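Home Explore Threads Lists Sign in

Noemí Zavala
September 11, 2022

1/ Sunday planner thread! I spent all weekend on Driselov (our little grasp planner) and the wrist view is finally telling me things. 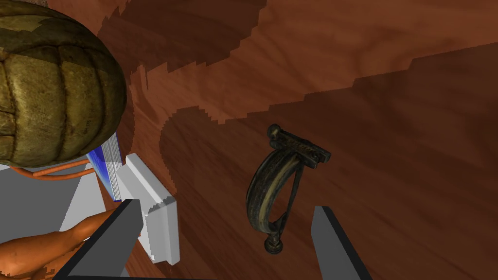
2/ So the shadows. My segmenter kept treating hard shadow edges as object edges, and the planner would politely steer around nothing at all. Ugh. Turned the edge weight down to 30 and it calmed right up.

3/ Next headache was the head camera. It's super wide, and I'd been feeding it in without undistorting (since March!!).

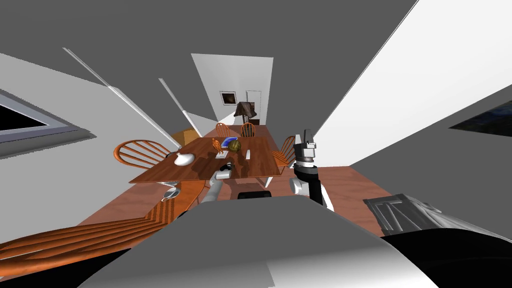
Head view in sim, right gripper up, dining table ahead

4/ Emiliano Gallegos wrote the new lens model and it's so much nicer than mine. Table corners land where the planner thinks they are.
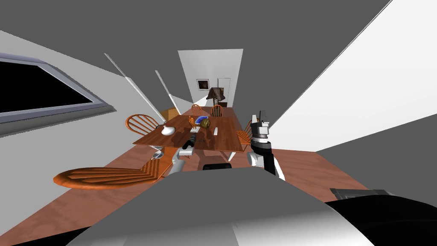

p. 3 of 4

5/ Reran 44 seeds last night. 10 still fail, almost all of them in the left arm's approach to the near edge of the table. I think my collision padding is too fat.

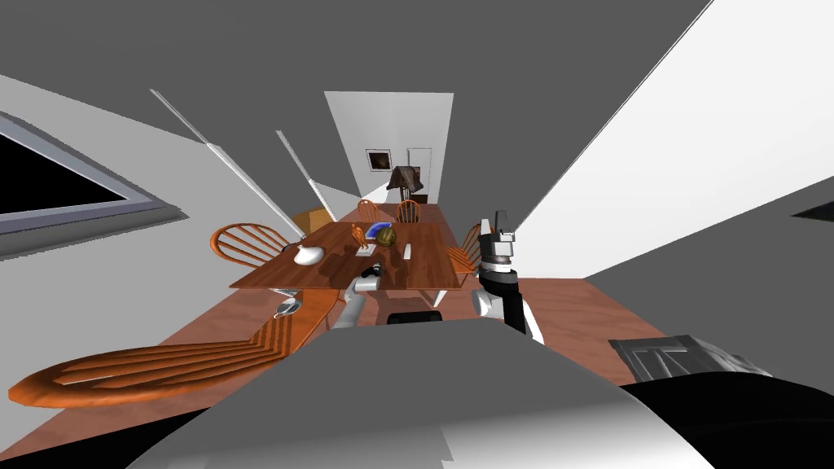 6/ Trying thinner padding on the forearm links next, then a replan whenever the wrist and head views disagree. Code goes up once I clean out my print statements (so many).

Related threads
Skindus logging tips
Why I quit tuning Quezada by hand
Tristside sim setup, start to finish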